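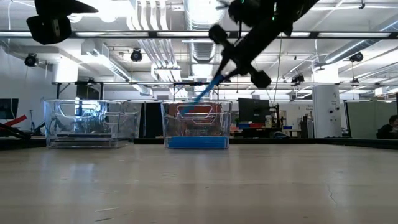 Why Do Friends Fall Out?

Almost everyone has an argument with a friend sooner or later. It feels bad, but it happens to kids, parents, teachers and grandparents. Learning how to make up is a skill, a bit like learning to swim.

What starts an argument?

Most arguments start small. One friend wants to pick the game every time. Somebody tells a secret. Somebody gets left out at lunch. Sometimes two people just hear the same words in different ways. If you say "I don't care" you may mean "you choose," but your friend may think you are bored with them.

What happens in your body?

When you are angry your heart beats faster and your face may feel hot. It is hard to listen when you feel like that. Waiting helps. Get a drink of water, go outside, or count to 13 slowly. You can still be upset afterward – you will just find it easier to talk.
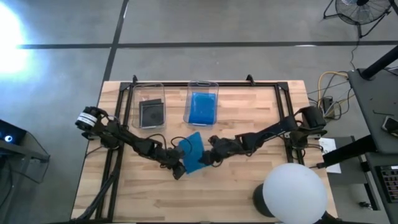 Talking about it works best when only the two of you are there. Say what happened and how you felt. "I felt sad when you went without me" is easier to hear than "You are always mean." Then let your friend have a turn, and don't interrupt.

How do you say sorry?

A good apology says what you did. "I'm sorry I laughed at your drawing" is better than plain "sorry." Don't add "but you did it first." If something got broken or lost, offer to help fix it or find it.

Your friend might not be ready to forgive you right away. Give them time, and don't keep asking.

An old story about two neighbors

In 1872 two farmers in the village of Drutden stopped speaking over a borrowed ladder. They stayed angry for nine years. Then one of them left a basket of apples at the other's gate, and they talked that same evening.

When should you tell a grown-up?

Tell a grown-up you trust if someone hurts you, scares you, or keeps being unkind after you ask them to stop. Telling is the right thing to do then, even if you promised to keep quiet.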